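Set-up Guide, Section 4: Teaching the Mug Tree Routine
July
By the Bivico documentation desk

This section covers the first two-arm table routine for the Bivico tabletop kit. Before starting, finish Section 3 and check that both arm bases show green. If either base shows any other color, go back to the power-up steps.

4.1 Laying out the table

1. Spread the brown mat so that it lies flat between the two arm bases and the front edge of the table.
2. Put the mug tree on the mat where the right gripper can reach it from above. Turn it so that at least one peg points left and one points right.
3. Place the dish rack, the basket and any other Susesham props toward the left arm. They are not used in this routine, but the planner needs to see them so it can keep clear.
4. Run the arm cables down behind the table. Leave enough slack for the elbow to rise to full height.

CAUTION: Keep hands off the mat whenever an arm is enabled. The arms do not stop for light contact at the default setting.

4.2 Teaching the grip

1. In the Sorari app, open Routines and choose 181 (Mug, rim grip).
2. Select the right arm and press Guide. The joints go slack enough to move by hand.
3. Bring the gripper straight down over the mug until the fingers straddle the rim.
4. Close the gripper at force level 8. Do not go higher with ceramic mugs.
5. Guide the mug to the tree, stop with the handle at the peg, and press Save Point.

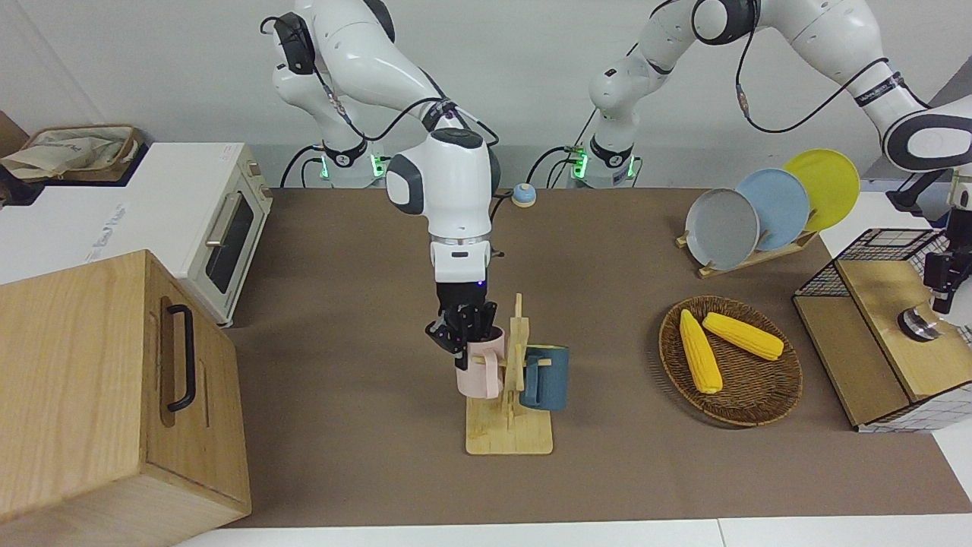 Photo: Bivico

Save at least one more point with the gripper open and lifted well clear of the tree. If you skip this, the arm leaves by the shortest path and may drag the mug off with it.

NOTE: The rim grip works with most straight-sided mugs. Tapered mugs and thin glass need the padded fingers from Bailly, sold separately as part 1617.

4.3 Running the routine

1. Press Home and wait for both arms to settle.
2. Set speed to Low for the first run. The app will let you save up to 559 points in one routine, but a mug transfer should need only a handful. Extra points make the motion jerky.
3. Stand the next mug upright on the mat, inside the right arm's reach and away from the tree.
4. Turn the handle the same way it faced when you taught the grip – the routine does not look for the handle by itself.
5. Press Run and keep one hand near the stop switch. 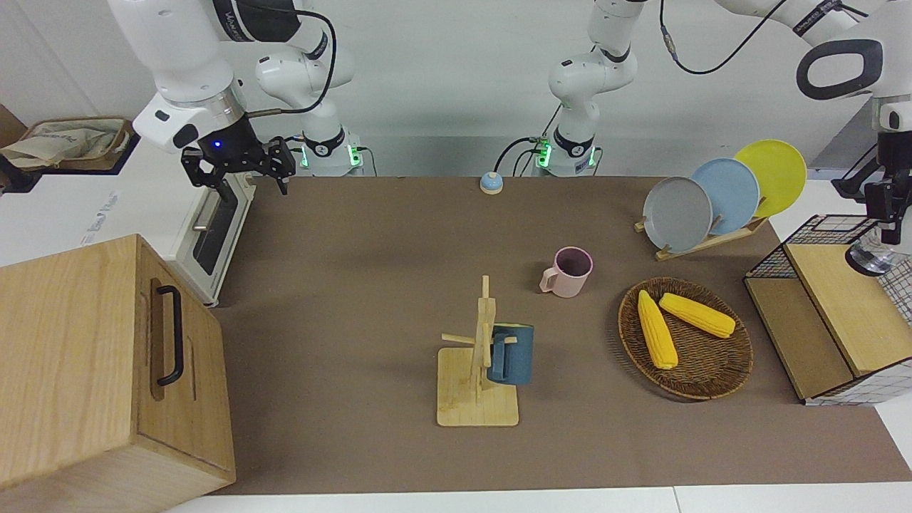
If the gripper comes down off center, press Stop, then Nudge, and move the point sideways in small steps. There is no need to teach the whole routine again. Nudge changes only the point you have selected, so check the one after it as well.

If the handle hits the end of the peg, raise the last point slightly and run again at Low. When several runs in a row go through cleanly, change the speed to Medium. High speed is locked for routines that use the rim grip.

NOTE: Moving the mug tree, even a little, means the saved points no longer match. Mark the corners of its base on the mat with tape before you clear the table.

To store the routine, press Save As and give it a new name. Saving under the original number overwrites the factory version – it can be restored only with a full reset (see Section 9).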